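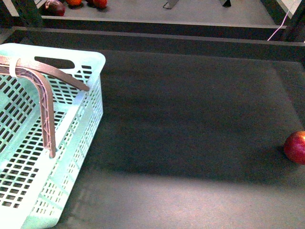 Mesh bags or plastic baskets for storing onions and potatoes over winter?

Posted in Kitchen and Pantry by Ovwood

Hello all. This year I have more onions and potatoes than before and I want to keep them until spring if it is possible. My pantry is a small room on the north side, no window, with one heating pipe in the corner. In October I put everything in paper sacks, and now when I open them some onions have green shoots and a few potatoes are soft. I threw away maybe one sack in total.

I am thinking to change to plastic baskets with holes in the walls, or to mesh bags on hooks. Which one is better for air? Also, my neighbor told me that onions and potatoes must not stay together, but my mother always kept them in one box. Who is right? I have 4 shelves and I can not use the floor.

Kandasamy
25 December 2024

Your neighbor is right. Potatoes give moisture, and the onions next to them start to sprout or rot sooner. If your mother had a very cold cellar, she maybe did not see the difference.

For onions I use mesh bags, filled only half, so that I can turn them with the hand from outside. For potatoes I prefer a basket with many small holes, because the weight in a bag presses the lower ones and they get bruises. But light is a problem with holes. Potatoes become green from light, so put a piece of dark cloth on top and also around the sides. Do not use a plastic sheet, it keeps the water inside.

The heating pipe worries me more than the sacks. Put a thermometer on the shelf for two days and look at it in the morning and at night. If it is warm there, no basket will help you. Use the shelf which is the farthest from the pipe, and give the lowest one to the potatoes. And please check everything once a week - one bad potato is enough to spoil the others near it.

Zurkine

Baskets for everything, they are easy to wash. I never had problems.

Ukasis

I agree with most of the long reply. One small thing to add: did you dry the onions before you stored them? The neck must be thin and dry like paper. If the neck is thick, eat this onion first. Also do not wash the potatoes before storing, only brush off the soil.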